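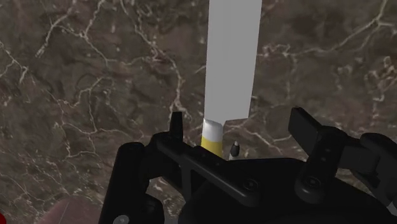
Zurneo two-finger gripper over a marble worktop, yellow-handled item between the fingers. Simulated view.

Zurneo Kitchen Bench Kit
Sold and supported by Cleltgate

In stock. Usually leaves us by 3pm if ordered before noon.

What it is
Two-finger gripper, wrist mount, cable set, and a licence for the Srour simulator with the kitchen worktop pack loaded. For labs, colleges and small workshops who want to know which chores a machine can manage now and which ones it can't. Arm not included - see Fits below.

Can it do the housework yet?
Short answer, bits of it. We get asked this on every call so best to put it on the page.

Does well
Picking up one rigid thing from a clear worktop and putting it down somewhere else. Handles, tubs, pens, small boxes. Same job over and over with the same items.

Does sometimes
Long thin things with a narrow handle. Needs the fingers lined up properly or the item twists in the grip. Two items close together is harder than it sounds, the planner may go for the wrong one. Busy surfaces too - veined stone, patterned cloths. Set the lights first, then tune.

Doesn't do, please don't buy it for this
Wet washing up. Folding. Peeling or chopping food. Anything with a real blade near people. Bin bags. We had a customer try bin bags.

Our bench test
100 pick and place runs in Srour, one rigid handled item, 26 of them missed or dropped. Then we moved the item nearer a second one and it got worse, still working on the numbers for that. Real worktop results will differ from simulated ones, usually not in your favour. Budget time for it.

Shop floor use
Better news here. Sorting parts into trays, loading a simple jig, handing over the same tool from the same rack. If the part always turns up in the same place you are most of the way there. Mixed bins of loose parts, no, not with this kit.

In the box
Gripper, matte black, fingers fitted
Wrist mount and screws
Power and data cables
Spare finger pads
Srour licence, one seat
Printed quick start (the PDF is newer, use that)

Spec
Payload: up to 200 g with standard pads
Supply: 24 V
Licence term: 14 months
Worktop pack: marble, plain white, oak, steel

Fits
Zorari bench arms, current model. Older Zorari arms need the adaptor plate, sold seperately. Other makes - email first with the flange drawing.

Before you order
Check the supply at your bench. Check your arm firmware. A desktop with a proper graphics card is needed for Srour, it will run on a laptop but slowly and the fan noise is something.

Returns
Unused kits in original packing only. Licences can't be refunded once activated. Finger pads are a wear part and not covered by the waranty.

Coming up
Softer finger pads due October. Existing owners can order them on their own, no need for a new gripper. Join the stock alert list at the bottom of the page and we'll email when they land.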